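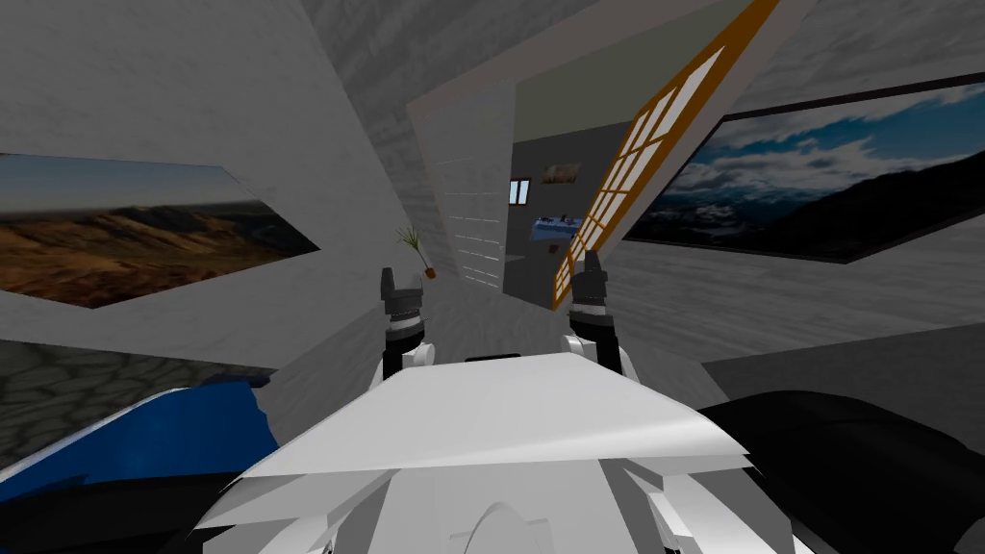
From: Teodor Dumitrescu
To: Farwood simulation users list
Date: November 18, 2019
Subject: Re: Head view and gripper alignment on the Ilora two-arm model

Dear colleagues,

Abelardo Cuervo wrote:

> Since the October update of the Ilora model I have been unable to
> reproduce the reference start pose in the house environment. The arms
> load without error, but the right gripper drifts slowly while the
> robot is supposed to be holding still, and after a long session the
> two hands no longer agree. I have reloaded the joint file twice with
> the same result.
>
> I also find the view from the head very hard to work with. The
> horizon runs steeply across it, and my operators at Huamán lose their
> sense of which way is up. Is the tilt intended, or should I correct
> the camera mount before we begin recording?
>
> Finally, could someone confirm which version of the gripper settings
> is supported? We have the set that came with the model and a second
> set that was passed to us by Curka.

Thank you for the careful report. I am answering on the list because two other sites have raised the first point with me privately, and the same correction will apply to them.

The drift is a fault in the October package and does not come from your installation. The holding gain for the last wrist joint on the right arm was entered as 40, while the left arm has the correct value of 60. Under gravity the weaker side gives way a little at each step. Please open the joint file, find the section for the right wrist, and set the holding gain to 60. No other value in that section should be changed. Reloading the file as supplied will not help, as it simply restores the wrong number.

After the change, the model should be set up again in the following order:

1. Stop the simulation fully. Pausing it is not sufficient, as the controller keeps its old gains until it is restarted.
2. Load the environment first and the robot second.
3. Send both arms to the start pose and wait for the controller to report that it is at rest.
4. Open both grippers with nothing between the jaws and run the zero command, left side first.
5. Let the robot hold its pose for 11 minutes of simulated time, then compare the joint readings with those in the reference table.

If any reading differs from the table by more than the tolerance printed beside it, please stop there and send me the log. Do not adjust the reference table to match your readings. One site did so last month, and the error was carried into every session recorded afterward.
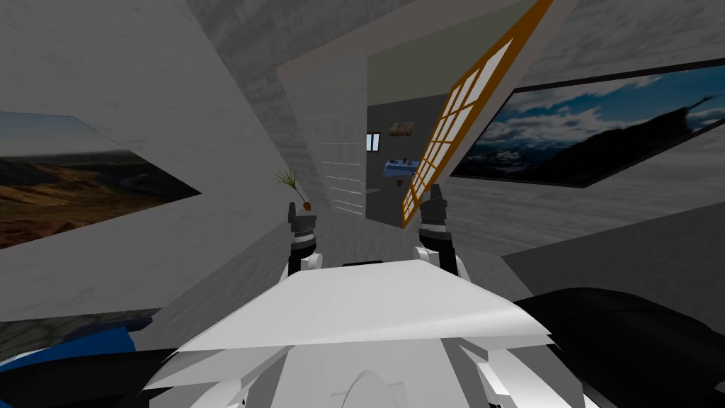 With regard to the head view, a steep tilt is expected with the present mount. The camera takes its orientation from the head link, and in the start pose that link is rolled well to one side. The mount should be left as it is. Recordings made with a corrected mount cannot be combined with those already held at Farwood, and converting them later is slow work. Operators who find the view tiring may open a second, level window for their own use, provided that it is not written to the recording. We have also found it useful to have new operators judge direction from fixed features of the room, such as a doorway or a window, before they are asked to move the arms at all.

On the gripper settings, only the set supplied with the model is supported. The Curka set was prepared for an earlier jaw with a shorter stroke. It will load without a warning — the field names are the same in both — but the jaws will stop before they are fully open, and the zero command will then store a false position. Anyone who has used that set should remove it and repeat steps 3 to 5.

A corrected package will be placed on the server once it has passed our usual checks. It will contain the new gain and a warning for gripper files that do not match the model. It will not change the camera mount. Sites that have already made the correction by hand may install the package over it without further action, but the start pose should be checked again afterward.

Abelardo, I would be grateful if you could send your joint readings from before and after the change, together with the version line from the top of your log file. Version 6 of the controller handles the holding gain a little differently from its predecessor, and I would like to be certain that both are covered before the package is released.

Sessions recorded at Huamán with the faulty gain should be kept in a separate folder and not deleted. We may be able to recover the arm positions from the logs.

With kind regards,

Teodor Dumitrescu
Simulation Support, Farwood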